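3.2 How the songs were made, and who was in the room

It would be easy to begin this part of the paper with the records, because the records are what survive, and we admit that we began our own reading that way. But the two writers at the center of our study, Judit Katona and Roel Hendriks, did most of their work well before anybody switched on a tape machine, and they were generous enough to let us look through the boxes in which that earlier work is kept. The boxes hold 752 sheets in all – lyric drafts, chord charts, a good many letters, and a fair number of pages on which there is nothing but a title and a key signature. We have come to be very fond of those title pages, and we will return to them in Section 5.

Katona and Hendriks wrote together as a married couple and performed together under the name Rellunell, first in small rooms and later as the opening act for larger soul and pop bills. Their own singles sold modestly. Their songs, sung by other people, did a great deal better, and the gap between the two is one reason earlier writers on this music have tended to treat them either as performers who also wrote or as writers who now and then sang. The drafts make us doubt that the line can be drawn so cleanly. In sheet after sheet the melody is fitted to one of their two voices before it is fitted to anyone else's, with breath marks penciled in and a small K or H beside each line to show who would take it. When a song was then handed to another singer, those marks were often left standing, and in several cases we can hear them being obeyed on the finished record.

Take "Corkska Road," which is probably the song most readers will know. The draft we call Tian A (after the label on its folder, which is in Katona's handwriting) has the verse split between the two voices in the usual way, low voice first and high voice answering. The chorus is written for both of them in thirds. When the song was recorded by a solo singer, the producer Dirk Goossens kept the answering lines and gave them to a backing group, so that what had been a conversation between two people became a conversation between one person and a small crowd. Goossens told us, in the long interview that we draw on throughout this section, that he never thought of this as an arrangement at all. "It was on the page," he said. "I only had to find enough people to sing it." We think he was being modest, but we also think he was telling us something useful about how much of the arranging had already been done at the kitchen piano.

The bridge of the same song is a more tangled case. There are 4 versions of it among the drafts, and they do not line up neatly from early to late. Two of them share a rhyme scheme, and one is so heavily crossed out that Lies Van Wijk, who prepared the transcriptions, needed most of an afternoon to recover eight bars of it. The version that was finally recorded borrows its words from one sheet and its chords from another. Hendriks remembered the bridge as having come all at once, late in the evening, and we see no reason to argue with him – a song can arrive quickly on top of weeks of slower work, and the person it arrives to may well remember only the evening.

A word should be said about credit, too. The registration forms list the couple jointly for every song, in the same order each time, whatever the drafts suggest about who started what. Mutua Waweru, in the study of songwriting partnerships that first set us on this path, calls such an arrangement a household account, and we have kept his phrase. It suits the evidence very well. We found only one sheet, numbered 3177 in the couple's own filing, on which the question of a separate credit is raised, and there it is struck through in the same ink.
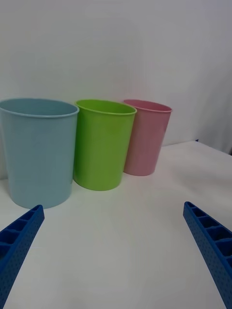 Figure 2

The household account also helps to explain the letters to Fulter, the small publishing company that looked after the catalog in its first years. These are signed by both writers but plainly composed by Katona, who had a lovely dry way of asking for late royalties and usually got them by the second letter. She writes about the songs as things with errands to run: this one is out looking for a singer, that one has come home again and wants a new second verse. We take this up more fully in the next section, where we follow three of the returned songs through their rewriting and compare each of them with the version that was finally released.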